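Sostside Student Robotics Project
Progress report to the Janssen Fund, spring term

The grant has covered bench materials and supervised lab hours at Wutbridge since the start of term. Five students are enrolled and four attend every session. Work this term has moved from foam blocks to flat, transparent objects, which the Jorex software handles poorly at present. Students handle the objects with hand-held grippers and log each attempt.
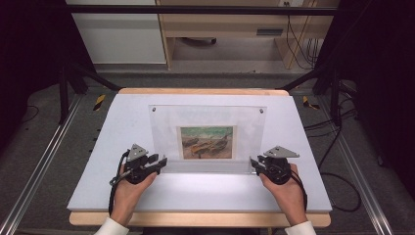

Will the students reach the target set in the grant agreement?
The target is 1000 logged handling attempts by the end of May, and at the current pace we expect to finish on time.

Sessions now start at 4 p.m., which gives students enough time to check the cables before they begin. Attempts with a slip or a dropped object are kept in the log and marked as failures. The students write a short note for each one.

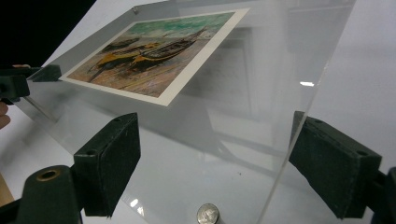 Clear acrylic sheet with art print, held between the gripper pads.

Spending is within budget. The largest cost was replacement pad material, and we have moved a small amount from travel to cover a second order. The regional showcase entry has been submitted and the fee is paid.
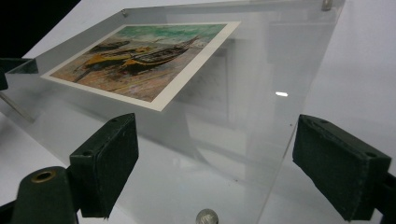 Next term the students will train a first model on their own logs. Finding the edges of a clear object is expected to be the hardest part. Glare and reflections show up on the acrylic, and the group plans to label the small metal standoffs as reference points, along with the border of the boat print. We would like to keep the same lab hours and will send the revised schedule with the next claim.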